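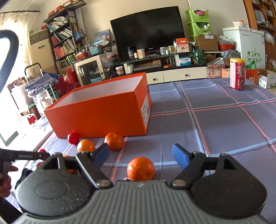 Mandarins and small red fruit laid out on the cloth in front of the box.

Storing mandarins in a cardboard box

A shallow cardboard box is a good home for citrus if you are going to eat it within a week or so. It lets you see what you have, and it can be carried to the table and back. The notes below are how we do it in our house through the winter, when we buy mandarins in quantity.

Choosing the box

Use a clean, dry box with stiff sides. Gift boxes and shoe boxes are both fine. A white or pale inside helps, as any juice or mould shows up at once. Wipe it with a barely damp cloth, leave it open for an hour, then lay a sheet of kitchen paper in the bottom. Boxes that have held soap or anything scented should go to another job, because citrus skin picks up smells.

Sorting before you pack

Tip the fruit out on a table with a cloth on it so that it doesn't roll. Pick up each one and press lightly near the stem. Put soft ones to one side for eating today. Any with a split skin go in the fridge or straight into juice. Leave the little stem stub on if it is there. Pulling it out opens a small wound, and that is often where the mould begins. Long stalks and leaves should be snipped short, as they can poke the next fruit.

Don't wash mandarins before storing them. Rinse them when you want to eat them.
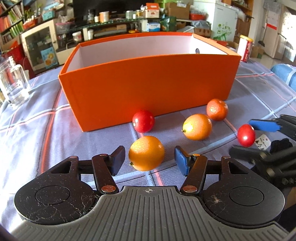 Leave the green stub on the mandarin until you peel it.

Filling the box

One layer is best, two at most, with paper in between. Place the fruit stem side up and leave a little space around each. A box packed with 400 g of fruit needs looking at twice a week. One holding 1,200 g needs looking at every other day, and it is worth lifting out the bottom layer when you do.

Keep the lid off. If you want to keep dust out, drape a thin tea towel over the top.

Tomatoes

Cherry tomatoes can sit out at room temperature too, but give them their own bowl. They are easily squashed under citrus, and one burst tomato will wet the whole box.

Where to put it

Pick a cool spot out of direct sun. A table by a bright window is handy for sorting but too warm for keeping. A hall or an unheated spare room is better in December.

When one goes off

Take it out with a piece of paper, along with the paper beneath it. Wipe the fruit that touched it with a dry cloth and use those first. If the cardboard has a damp patch, change the box.

Svyatoslav Nechyporuk
Updated 10/05/2022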